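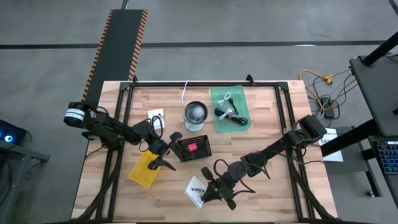
Plirnimmont Evening School / Department of Mending and Alterations

About the department

We teach people to fix clothes. Some of them also learn to make clothes, but that is the tailoring department, one floor up, where the ceilings are higher and the students have better posture.

The Department of Mending and Alterations began as a single Tuesday class called Buttons and Beyond. The name was chosen by the school office and we have been trying to live it down ever since. It was taught by Catarina Esteves, who had spent years doing alterations for the Geerts dry cleaning shops and had opinions about how most people sew on a button. She still has them. You will hear them in your first class, probably before you've taken your coat off, and if the coat has a loose button you'll hear them sooner.

Catarina now runs the department. Roel Leemans teaches knitwear repair and the darning course, and keeps the sewing machines alive. He came to us as a student with one bad sweater. The sweater is still in progress.

What we teach

Basic Mending runs for ten weeks and covers buttons, hems, split seams, small holes, pockets, and the drawstring that has disappeared inside the hood. It assumes you know nothing. People who tell us they know a little are also placed in Basic Mending.

Alterations is for those who have finished Basic Mending or can convince Catarina that they don't need it. The second group is small. You will take in a waist, let out a waist, shorten a sleeve with a cuff, and replace a trouser zipper. The zipper takes two evenings. We used to say one, and the evaluation forms from those years make uncomfortable reading.

Knitwear and Darning is Roel's course. Bring socks. Bring clean socks. Visible mending is welcome, invisible mending is attempted, and most of what students produce lands somewhere in the middle and keeps the toe warm just the same. Moth damage is covered in week 6, along with a talk on storage that has caused at least one student to leave early and go home to check.

Lined Garments is our advanced course and meets every other week, partly so that people can recover. It deals with coats and jackets: torn linings, worn pocket bags, sagging hems. If your coat has sentimental value, please practice on a coat that doesn't.

We do not teach costume making, quilting, upholstery, or wedding dress alterations. We did one wedding dress. Everybody concerned is still on good terms and we would like to leave it there.

How classes work

Groups are capped at fourteen. Classes run from 6:45 to 9:15 in the evening with a break for coffee, which comes from a machine called the Flito that was here before any of us. It makes one kind of coffee whatever you press. Tea drinkers should bring a flask.

Machines, irons, thread, and needles are provided. You bring the clothes and a pair of scissors that has never been used on paper. If you are unsure whether your scissors have been used on paper, they have.

You work on your own things from the second week on. In the first week everyone hems the same square of cotton, and everyone finds this insulting until they see their square. The squares go home with you. One former student has framed hers, and we choose to take that as a compliment.

We don't grade. There is a certificate, printed on decent card, for anyone who comes to eight of the ten classes. Employers have so far shown no interest in it.

The Saturday table

On the first Saturday of each month we put up a repair table at the Jorkent market hall, next to the cheese. Advanced students do the work, a teacher hovers, and the public brings what it brings. Over the last school year the table took in 1,110 items. Of those, 400 were jeans, and of the jeans nearly all had gone in the same place, which we won't name on a school website.

Repairs at the table are free. There is a jar. We will hem, patch, darn, and reattach while you shop, and we will tell you frankly when a thing is finished and should become a cleaning rag. People take this harder than you might expect. Please don't leave your item and come back the following month. We have a box of those now.

Fees and signing up

A ten-week course costs the same as the school's other evening courses and the current rates are on the fees page. Residents of Plirnimmont get the reduced rate with proof of address. Lined Garments carries a small extra charge for lining fabric, which is slippery and gets wasted in quantities that still surprise us.

Registration for the spring term opens on 19 January 2026 at the school office and online. Classes start in March. Basic Mending fills first, usually within the week, and there is a waiting list that does move. Knitwear and Darning fills up once the weather turns and people get their sweaters out, by which time it has already started. We mention this every year.

If you miss a place, you can sit in on a class once, free, to see whether you'd like it. Ask at the office for a visitor slip. Catarina will give you something to unpick.

Finding us

We are on the second floor of the main building, at the far end of the corridor, past the language rooms. Follow the sound of the irons. The elevator works but takes its time, and the stairs have 5 landings, one more than seems reasonable. Bikes go in the yard.

The department phone is answered on class evenings before 6:30. After that we have our hands full and pins in our mouths. Email is better, and Roel replies to it, at length if it concerns wool.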